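4.2 Does block-based code carry over to text?

The usual claim for block-based editors is that they give beginners a head start which survives the move to a text language. We went into this part of the study expecting to find some of that head start, and we found less of it than the literature had led us to hope. The claim rests mostly on short workshops, scored by the people who ran them, with tests that look a lot like the lessons. A student who has spent two afternoons snapping together a loop block will do well on a question about loop blocks. Whether the same student can read a loop in text a month later is a separate matter, and few of the papers we reviewed asked.

Our own comparison used two tools. Mernadero is a block editor for small wearable boards, with a side panel that shows the matching text code. Polishchuk is a plain text editor with a short library of ready-made functions and friendlier error messages. Both groups got the same boards, the same eight tasks and the same amount of class time. The tasks ran from lighting a single LED to reading a sensor and acting on its value. All students then took a reading test in text only, first at the end of the unit and again in November.

On the first test the Mernadero group finished sooner and reported more confidence. We give the confidence scores little weight. Students were asked how they felt minutes after a project had lit up in their hands, and it would be strange if they had felt bad. On the November test the gap between the groups was too small for us to call it a gap. The side panel, often described as the bridge between blocks and text, was opened so seldom that we can't say anything useful about it. The logs hold 1124 sessions, and in most of them the panel stayed shut from start to finish.

Part of the trouble is that "hands-on" covers too much. A student sewing a circuit, a student dragging blocks, and a student holding a tool built by somebody else are all counted as hands-on learners in the surveys we draw on. They are doing different work, and only some of that work involves writing or reading code. Pooling them makes the averages look tidy and makes the results hard to use.

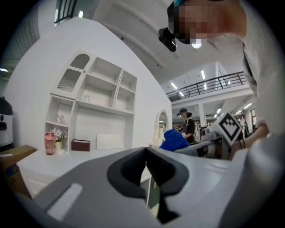 Figure 2. Grey hand-held gripper with a dark V-shaped jaw opening.

4.3 Limits of the comparison

The two groups were not assigned at random. Classes picked their tool, and teachers who already liked blocks picked blocks. We tried to correct for this using earlier math grades, but grades say little about a teacher's patience with a tool, and patience may well be what we measured.

The reading test is also ours. It was marked out of 100 by two raters who did not know which group a paper came from. They agreed well on the short items and poorly on the last one, which asks students to explain in their own words why a program never stops. We kept that item in. Dropping it would raise the agreement figure and shrink the only difference in favor of the text group, and we did not think either was a good reason.

Finally, the boards themselves got in the way. Several tasks in both groups were lost to loose thread and drained batteries, and the Itell logging add-on records these as failed uploads, the same as a coding mistake. An earlier report on the Mundard school program treats every failed upload as a coding error and builds a learning curve from them. We would not. Until the logs can tell a bad stitch from a bad line of code, curves of that kind should be read as a record of both, and we have left them out of the results in Section 5.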